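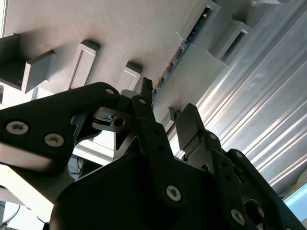

Sunday in the workshop, September 13, 2020

I get asked about old desktop computers more than anything else on this page, mostly by people who've been given one and are scared to take the side off. Don't be! Set aside 30 minutes, shut it down properly, switch it off at the wall and pull every lead out of the back before you reach for a screwdriver. Then press the power button once with nothing plugged in and leave it a minute.

Lay the tower on its side on something pale and plain. I used to work on a dark green blanket (the dog's) and lost more little black screws in it than I care to remember. An old egg box is lovely for the screws – one hollow for each job, and write on the lid what came from where.

Touch bare metal on the case before you touch anything else, and keep doing it whenever you've wandered off for tea.

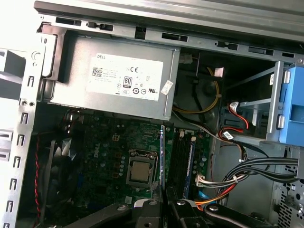 If you're taking the heatsink off to change the paste, run the computer for a few minutes beforehand so the old stuff softens, then unplug as before. Loosen the screws a bit at a time, going corner to corner, and give it a gentle twist before lifting. Wipe the top of the processor with a lint-free cloth and a dab of isopropyl alcohol. New paste wants to be a pea, no bigger. My friend Gøran Hedlund swears by a thin line, and we've agreed to stop discussing it.

Dust next. A soft paintbrush does most of it, and you should hold the fan blades still with a finger while you blow them out. Never open up the power supply itself, just brush the grille from outside.

Memory sticks go back in with a firm push at both ends until the clips close – it always feels like too much force. Check the fan lead is plugged in before the side goes back on. I've forgotten it twice.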